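4.2 Finger pads and the wrist camera

The sorting station at Clommont has two arms working from opposite sides of one table, with felt bins mounted along the edge. For the gripper trials we kept the arms, the bins and the controller settings fixed and changed only the finger pads. Two pads were tested on the same linkage: the flat rubber pad sold with the Serrano gripper, and the textured Lirnetti pad, a softer part with a green backing. Both are driven at the same closing speed, and both were run with the same grasp planner.

The full set has 1009 grasp attempts, split between the two pads in blocks of 30. Pads were swapped after each block to spread out the effects of wear and of changes in the room light. An attempt was scored as a success if the item was lifted, carried to the correct bin and released inside it. Items that caught on the bin rim were scored as failures even when they later fell in.
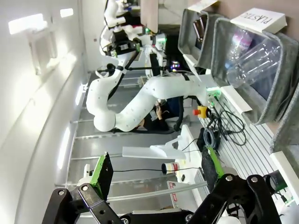
Figure 4. View from the wrist camera with the fingers open. The textured pads are fitted, and the bin marked PLASTIC holds bottles.

The camera position was a compromise. Mounted close to the wrist, it sees both pads throughout the approach, and this let us check finger alignment by eye when a grasp failed. The cost is that the image turns with the wrist. In some poses the floor runs vertically, and the detector we started with, trained on upright images, missed bins it had found a moment earlier. We considered rotating each image using the joint readings before detection. This worked in the Plurberg simulator but added a delay on the real arm, so we retrained the detector on rotated images instead.

The second problem was the other arm. When both arms reach toward the bins, one can cover much of the other's view of the table. We did not remove these attempts from the data. The controller waits up to 5 seconds for a clear view and then retries from a raised pose, with a limit of 2 retries per item. After that the attempt is logged as a failure and counted against the pad in use.

The pads differed most on small paper cups. The flat pad tended to push a cup away if one finger touched first, while the softer pad gave enough to let the second finger catch up. On empty plastic bottles we saw little difference — most failures there came from a poor approach angle, and changing the pad did not help. Release was slower with the textured pad, and light items sometimes stayed on one finger until the wrist was shaken.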